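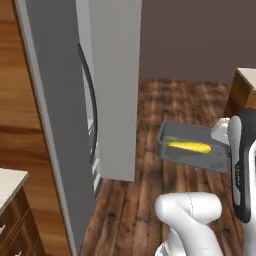 Keeping the Kitchen Cell Honest

2018-02-15

The first job of the morning at Lidness is checking the simulated arm against the real one. Vilja Oksanen opens the kitchen model on one screen and the joint log from the workshop on the other, then goes through the joints from the base up. If any of them differ by more than the limit taped to her monitor, nothing else gets run until she finds out why.

The cell is called Ikari. It has one arm, one gripper and a set of household tasks, most of them built around a refrigerator: open the door, pick up a tray with food on it, carry it level to a counter. Every task is tried in the simulated kitchen before the real arm gets it.

Trays cause the most work. The gripper takes them by the rim at one end, so the load hangs out to the side and a small error at the wrist becomes a visible tilt. An ear of corn is a good test, Oksanen says, as it rolls. In September the team logged 41 failed carries, and 18 of them came down to a friction value on the finger pads that had been set too high.

Maham Mengal looks after the hardware. She wipes the pads, checks the finger screws and replaces the pads in pairs - never one at a time. Then she weighs a tray from Rajput, the supplier, and sends Oksanen the figure.

The model is kept in a program called Lukus, and changing a value in it takes two signatures. Mengal's is usually the second.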